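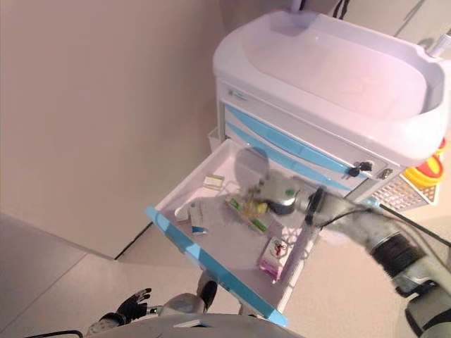
Locked cupboard or high shelf for the family medicines?

marrowfat
Posted Nov 24, 2025
We moved to Ikthorpe in April and the medicines are still in a shoebox on top of the fridge. Two adults, one grandparent on daily tablets, one four-year-old who can climb. My partner wants a lockable cupboard in the hall. I say a high shelf is enough and the money could go on the boiler. The cupboard we looked at is the small Rirkix one, £65, 32 cm wide. What do other people do?

Re: Locked cupboard or high shelf
tinlid
Lock it. A four-year-old who can climb will get to a high shelf with a chair. Ours did. Move the box off the fridge as well, it's warm up there and most leaflets say to store below 25 degrees.

Re: Locked cupboard or high shelf
Pelkonen
I don't agree that everyone needs a lock. My mother has arthritis and can't turn a small key. She missed doses until we took it off. A latch up high has worked for us, but we have no small children.

marrowfat
Grandad's hands are fine, it's his memory. He'd put the key down and lose it. 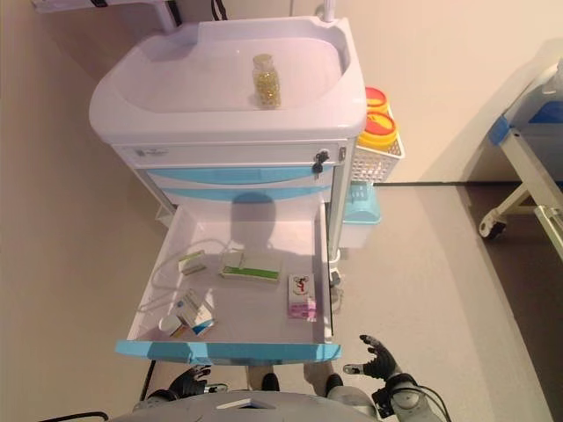
Re: Vitamins as well?
Flilamura
Same question, different bottle. Do you lock up fish oil and vitamins? Mine live by the kettle or I forget them.

tinlid
Yes, all of it. Iron tablets are dangerous for small children and they look like sweets. Keep the labels on too. If a child swallows something you'll need to say what it was.

Pelkonen
Agree with tinlid on that one.
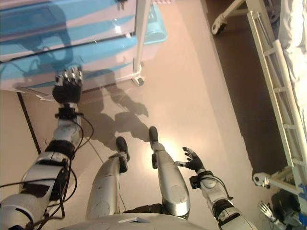 Re: Where it goes in the room
Akinyi Temba
I'd sort out the position before buying anything. Ours was behind a door for years and everyone left packets on the worktop instead. Pick a spot you pass every day, away from the cooker and the bathroom steam. Colour helps if someone in the house is forgetful. A blue and white cabinet over a tan floor stands out, and my dad finds his far more easily now it isn't the same cream as the wall.

marrowfat
Thanks all. We'll get the cupboard. The spare key is going on my own ring and Grandad can have a weekly pill box that I fill.

Pelkonen
Check the box lid is one he can open before you pay for it.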